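Tonell Hand-Held Gripper Kit: Interim Progress Report to the Rallholm Fund
Reporting period: February to April 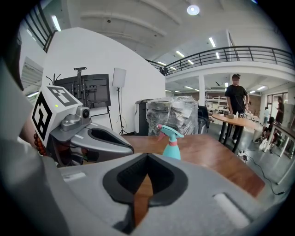 What is the grant paying for in this period?
The grant covers the hire of two Tonell kits, operator time and the bench review that will decide whether Rallholm lists the kit in its equipment catalogue. Software licences are paid by Josano and are reported separately.

1. Work completed
Operators recorded 228 tabletop tasks against a target of 155 for the period. Tasks were limited to picking up, moving and setting down common household items. Of the 228 recordings, 21 were rejected on review. Most rejections were caused by the tracking markers leaving the view during wide arm movements. The rest were file errors, which stopped after the March firmware update.

2. Findings on the kit
Setup from a closed case takes one person 21 minutes, including calibration. The supplier's guide allows less, but its figure leaves out the time needed to pair the two grippers.
Grip on smooth plastic was good. Thin card and cutlery lying flat were often missed on the first try. Pinheiro has supplied a second set of finger pads in a softer grade and these will be compared in the next period.
Battery life was 155 minutes in continuous use. Operators reported wrist fatigue well before that point, and sessions have been shortened. The handle comes in one size only. This has been raised with Tonell as a defect and no reply has been received.

3. Budget
Spending stands at 82 per cent of the amount released. Operator time is over its line owing to the added calibration work. Freight is under, as both kits came in one shipment. No change to the total is requested.

4. Next period
Compare the two grades of finger pad on the same task list.
Repeat the calibration check after the kits have been packed and moved.
Obtain a written price from Tonell for spare marker cubes and camera modules.
The draft catalogue entry will be sent to Rallholm in July with the full task log attached.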